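Grondero Town Council
Minutes of the regular council meeting

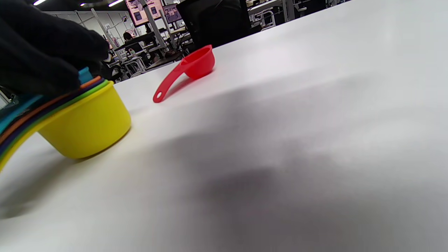 GRONDERO, July – Council met in the upstairs chamber at 7 p.m., Mayor Firouzeh Parsa in the chair.

Present: Mayor Parsa, Councillors Yee-man Hsu, Mojtaba Fallahi and Saeed Rostami. Also present: Keyvan Shojaei, town clerk.

1. Agenda and previous minutes

The agenda was adopted with one addition, the Abbasi Street parking request, taken under item 6. Minutes of the June meeting were adopted after a correction to the spelling of a street name in item 4.

2. Bylaw 3031, Short-Term Rentals – second reading

The clerk read the title and noted the changes made after first reading. The requirement for an on-site owner has been removed. In its place, each licence holder must name a local contact who can attend the property within the hour. The maximum fine for operating without a licence is now $3000.

Councillor Fallahi said he could not support the bylaw as drafted. He felt the fine was out of proportion for a person renting a basement room in summer, and that the complaints council had heard all came from the streets behind the harbour.

Councillor Hsu said a bylaw that applied to one neighbourhood would be hard to defend. She asked if the clerk had authority to issue a warning first. The clerk replied that he did, under section 9, and that a warning would be the usual practice.

Councillor Rostami asked for the licence fee to be brought back as a separate schedule so it could be changed without reopening the bylaw. The clerk said this could be done before third reading.

Moved by Councillor Hsu, seconded by Councillor Rostami, that Bylaw 3031 be given second reading.
Carried. Councillor Fallahi opposed.

3. Public comment on Bylaw 3031

A resident of Abbasi Street spoke in favour. She described late-night noise and garbage left at the curb between pickups. A second resident, who rents out a cottage on the lake road, asked that existing bookings be honoured. The mayor said licences would not be required until the new year and that written comments would be received at the town office until noon on the day before third reading.

4. Waste collection contract

The current contract with Stedex ends in December. The clerk reported that Stedex has offered an extension on the same terms, with a fuel adjustment. Vikix has also written to express interest. Councillor Rostami asked for the work to go to tender. Councillor Hsu said she would like to see the fuel adjustment in dollars before deciding.

Moved by Councillor Rostami, seconded by Councillor Fallahi, that the clerk prepare a tender for waste collection and report back in September.
Carried.

5. Library hours

Deferred to the next meeting at the request of the library board.

6. Abbasi Street parking

Residents have asked for no-parking signs on the north side, near the boat launch. Councillor Fallahi said trailers were blocking driveways – the fire department has raised the same point. Referred to public works for a site visit.

7. Correspondence

Letter from the curling club regarding its lease. Received and filed.

8. Adjournment

Moved by Councillor Hsu that the meeting adjourn at 8:50 p.m. Carried.

Minutes recorded by K. Shojaei, town clerk. Draft until adopted by council.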